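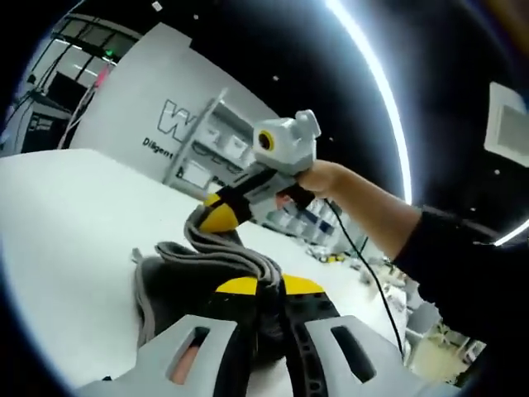 Irkley Community Help > Home and household > Washing and drying

Fleece blankets coming out of the wash covered in bits and gone rough

Asked by Maxine Harawira in October
739 views, 3 answers

I have four fleece throws that get used every evening once the weather turns, and they all need washing every couple of weeks with a dog in the house. When they were new they were soft and flat. Now they have gone rough on one side and they come out of the machine with pale bits of fluff stuck all over them. It shows up worst on the dark ones.

I wash them at 40 with ordinary powder and a capful of softener, usually with the bath towels to make up a full load. Then they go in the tumble dryer on the normal setting until they are dry, which takes a good while. The machine is a Kastent, seven years old, and it has never had anything done to it apart from a new door seal.

Is it the machine, the powder or just cheap blankets? I don't want to replace them if they can be brought back. Also, my neighbour says never to use softener on fleece but it says nothing about that on my label, so I would like to know if that is right.

Answer 1
Marked as helpful by 154 people

It is mostly the towels. Cotton towels shed all the time and fleece picks up whatever is loose in the drum. Wash the throws on their own or with other fleece and you will see a difference the first time.

Your neighbour is right about the softener. It leaves a coating on the fibres, and after a lot of washes the pile starts to feel greasy or stiff and lies down in clumps. Leave it out from now on. To get rid of what is already there, run the throws through once with half the usual amount of powder and then do an extra rinse. You may need to do that two or three times.

For everyday washing I would do this:

Shake the throws outside first. Dog hair comes off far more easily dry.
Wash at 30 on a gentle cycle, inside out if they have a right side.
Use liquid in place of powder. Powder doesn't always dissolve at 30 and can leave white specks that look like fluff.
Don't fill the drum more than two thirds. Two large throws is plenty in most machines.
Keep the spin at 800 or lower.

The roughness is more likely to be the dryer. Fleece is polyester and too much heat damages the tips of the fibres. Once they have melted a little they won't go back. Dry on low, or hang them over an airer. They hold hardly any water after a spin and mine are dry by the morning if I put them up at 9 in the evening.

If the rough side is only matted, a soft clothes brush will lift it. Lay the throw flat on a table when it is dry and brush in one direction, lightly. Do a corner first and see if it changes. If it still feels scratchy after that, it is heat damage and you will have to live with it. 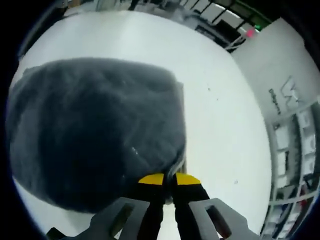 For the bits that are already on there, a lint roller gets the top layer and a slightly damp rubber glove gets most of the rest. Wipe the glove in one direction and the fluff rolls up into little sausages you can pick off. Check the hems as well, they hold on to a surprising amount.

Answer 2, from Afiq Tambunan
Marked as helpful by 147 people

Agree with the above but clean the filter too. I used to work at the Starmont launderette and half the complaints about fluff were down to the filter at the bottom front of the machine. On a Kastent it is behind the small flap. Put a towel and a shallow tray down, because water will come out, then unscrew it slowly. Seven years without opening it is a long time.

After that run it empty at 90 to clear the pipes and the softener drawer. Pull the drawer right out and scrub the underside as well.

Answer 3

just buy new ones, the market on Tuhumury Road has them cheap. we have had the same powder since 2000 and never had trouble with it so it wont be that

Reply from Maxine Harawira

Thanks all. I did the filter first and it was disgusting, with a hair grip and a lot of grey sludge in it. I've washed two of the throws separately with no softener and they have far less fluff on them. One has softened up with brushing. The other is still rough down one end, so I expect that is the dryer. Will do the other two at the weekend.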